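**Hand-held gripper practice – how many goes before you let people touch the real tasks?**

**gisix_kath** – 5/16/23

Helping run the student club's manipulation project again and I'd like some opinions before we set the plan for the next lot. 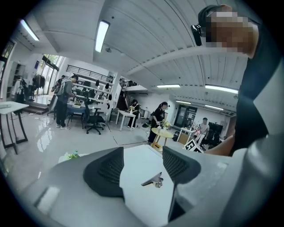

We've got 17 students signed up and only a couple of the hand-held grippers, so the argument is over practice time. Last October we let everyone go straight onto the table tasks and a lot of the recordings were no use – arms swinging about, people closing the fingers far too early. This time I want them to spend a whole session just walking round the room with the thing, getting used to the weight and to where those two black mesh finger pads sit, before they pick up so much as a pencil case. The flowers on the little tables would be a decent first target, I reckon, as you have to go in gently. Éabha Ó Briain, who I run it with, thinks a whole session is far too long and they'll get bored. Thoughts?

**prekon_dan**

With Éabha on this one, sorry! We did a "familiarisation" evening in our club and half of them didn't come back the week after. Give them ten minutes each and then something with a score.

**mustonen_m**

Disagree with Dan. Ten minutes is nothing. Our lot did 400 practice grabs between them before we kept a single recording and it was worth every one. Boring, yes. But when we went through the keepers afterwards we only binned a handful.

**prekon_dan**

> 400 practice grabs between them

Between how many people though? If it's 40 people that's ten each, and that's my ten minutes!

**mustonen_m**

Six people. So no.

**prekon_dan**

Fair enough, that's a lot of grabbing.

**wobblyservo**

Different question – do you wear the head camera for practice as well or just the gripper? We found people move completely differently once there's something strapped to their forehead. They stop looking down and start turning from the waist like an owl that's pulled a muscle. If you're going to use it for real then practise with it on.

**gisix_kath**

Head camera on from the start, yes, we learnt that one the hard way. The strap needs doing up tighter than people like. Somebody's slipped down over their eyebrows in October and we lost most of an afternoon.

**merja_k**

Merja Kemppainen here, I did the Bestus schools league last year. We ended up with 3,766 clips and I'd happily swap the lot for half as many good ones. My advice is to have the students watch each other's clips straight away, on the day. They spot their own mistakes far quicker than when I nag them. Also I wouldn't start with flowers. Stems bend, petals come off, and then whoever brought them is cross. Start with something hard and dull like a wooden block.

**wobblyservo**

Seconding blocks. Or bulldog clips if you want to make them suffer.

**gisix_kath**

Ok, blocks first, flowers later if at all. I still think the walking about is useful, so maybe half the session on that and half on blocks with Dan's scoring. Éabha has read this over my shoulder and says that's basically what she suggested in the first place. It isn't, but I'll let her have it.

@merja_k how did you do the watching back? One big screen for everyone, or pairs on laptops?

**merja_k**

Pairs on laptops. We tried the big screen and the shy ones hated it.

**mustonen_m**

Big screen worked fine for us, but ours are all loud. Still say half a session is too short, by the way.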